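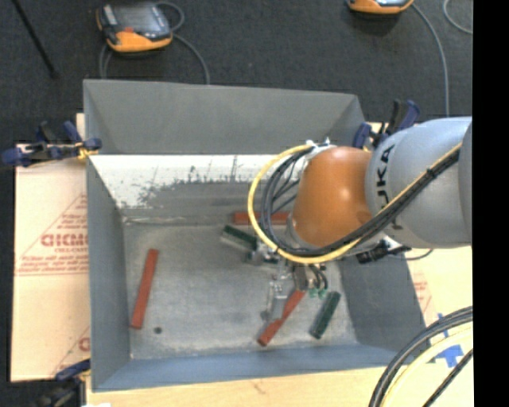
Zososville Shared Workshop -- Robot Arm Group, members' list

Subject: Re: bin picking, cables, and what next

Hi all,

Thanks for the quick answers, this is way more replies than I got when I asked who had taken the good hex keys (still missing, by the way!). I'll paste in the message I'm mostly replying to so people on the digest can follow along:

> Nice to see the bin is finally on the bench. A few questions before
> I come in on the May session. Is it bolted down or what? When we
> tried this at the Geketholm shop the arm nudged the bin a tiny bit
> on every grab and by the end of the evening all our positions were
> junk. Also, are you still teaching points by hand, or is the Barik
> script doing the picking now? And please tell me somebody has looked
> at the cables on the wrist. I would not want that loop anywhere near
> the rim of the bin.

OK, in order.

The bin is clamped, not bolted. There's a clamp at each back corner and another at the front left, the blue and black ones from the wood side of the shop. I went with clamps so we can still move the thing when the woodworkers want their space back, and I put tape on the bench to line it up again. With our old plastic tub I had exactly the creeping problem you describe, so the first thing I do every evening now is run the arm to the same taught point over the back left corner and check the gap with a feeler gauge. So far so good, but I've only had it set up a couple of weeks and I'm not promising anything.

Picking is half and half. The Barik script chooses which bar to go for, and I still teach the approach by hand with the pendant, mostly for the ones that end up near a wall. Bars lying out in the open are easy. One that's flat along the back is a pain, because the fingers want to come down right where the wall is. I've been trying a slower approach with the gripper turned about a quarter, and of my last 53 tries at a back-wall bar I got 30. Not great! But it was worse before I turned it.

We're sticking with the red and green bars for now. I know somebody wanted to throw in the mixed hardware from the scrap drawer and I love that idea, just not yet. I want the boring version working first -- three reds and two greens, dump them in, pick them out, repeat.

Cables: yes, I hear you. The yellow one makes a pretty wide loop around the wrist and the black bundle follows it just inside, with a little tie holding them together up on the gray link. I'm keeping the wrist speed way down when the gripper is low. What I'd like is a proper dress pack, and the cheapest thing I've found is the Xu kit, which comes to roughly $300 with shipping. The group has money set aside, but I'd rather hear from a few of you before I spend it. If anyone has run one of those on a gray-and-orange arm of this size, does the clip on the elbow hold?

Other odds and ends:

The cycle counter on the script rolled past 4,000, so please do the grease check on the sheet if you're the first one in. I keep meaning to and then it's 10 pm.

Hang the pendants back up when you're done. I'm guilty of this one too, I put them on the floor behind the bin and then step over them all night. I'll screw a couple of hooks into the side of the bench if someone has hooks.

Don't sand the floor of the bin! I know it's scratched and smudgy, but I set the camera exposure for it the way it is, and shiny metal makes the script see bars that aren't there.

If you're coming in May, I'm usually there from 6:30 pm. Bring safety glasses, the loaner box is down to the ones that fog up.

Oh, and I still need a longer air hose. Ten feet would do it.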